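Gauze towels vs. terry for everyday use?
Forum: Household Linens > Towels and Bath

mossyporch
We're down to our last few decent bath towels and I'm trying to decide whether to replace them with the same thing or switch to gauze. Our bathroom has no window and a weak fan, and terry never dries between showers. By the third day it smells. I wash on hot, no softener, and it makes no difference by that point.
Has anyone switched over completely? I don't want to buy a full set and find out everyone in the house hates them.

Testa_knits
I switched in June of last year. They dry much faster on the bar. They also fold down small, which matters if you have one narrow closet like I do. I fold mine lengthwise first and then in half.

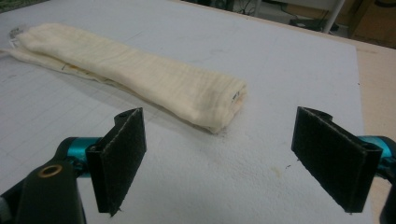

Cream one, folded lengthwise

The first few washes they shed a little. After that they got softer and kind of crinkly. Don't iron them, it flattens the weave and they stop absorbing as well.

gradyhill60
I'll be the one to disagree. I bought four of the Wudton gauze ones and gave three away. They feel wet almost right away and then you're pushing water around. If you have long hair you need two. The smell problem is the fan, and I would fix that first. A new fan cost me less than a set of towels and I put it in myself.

mossyporch
I rent, so the fan is not mine to fix. I did ask.

Testa_knits
@gradyhill60 how many times did you wash them before you gave them away? New gauze hardly absorbs anything. Mine took 5 washes.

gradyhill60
Twice, maybe three times. I shouldn't have to wash a towel five times before it works.

Achilleas Chrysikopoulos
I ran the linen room at a small hotel for a good part of my working life, so here is what I would look at.
Weight is the main thing. Ask for it in grams per square meter. A heavy terry can be over 700 (we had one at 716 and it was miserable to dry). The gauze I have at home is 343. In a room with no air moving, you want the lower number whatever the weave is. A thin terry will also dry faster than what you have now, and nobody in the house has to get used to anything.
Second, hang them flat over one bar, never doubled on a hook. Half of the bad towels people complain about are on hooks.
Third, wash at 60 C if the label allows it, and don't pack the machine full.

mossyporch
They are on hooks. All of them. Okay.

pennyjar
Same question but for the kitchen. I've been using muslin for drying dishes and it's great on glasses, not so good on pans. Does anyone cut up old gauze towels for this or does it fray too much?

Testa_knits
It frays. You need to turn the edge over twice and sew it. Zigzag alone didn't hold for me. 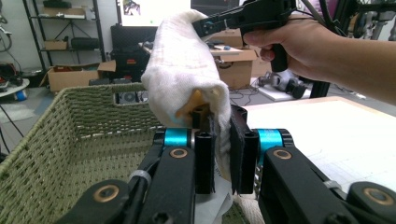

Same afternoon as my other pic

pennyjar
Thanks. I have a Jakix machine that hates thin fabric, so I may do it by hand.

gradyhill60
Put tissue paper under it and tear it off afterward. Works on any machine.

Achilleas Chrysikopoulos
Agree with the tissue paper. Wash the cloth before you hem it, too. Loose weaves shrink more than you'd expect, and the hem will pucker.

mossyporch
Update, 20/09/2020. I moved everything from hooks to a long bar and bought two gauze towels from Skoveck to try. The old terry ones are better but still damp in the morning. The gauze are dry. My husband says his feels like a bandage and wants his old one back, so we'll probably end up with some of each.

gradyhill60
Your husband is right.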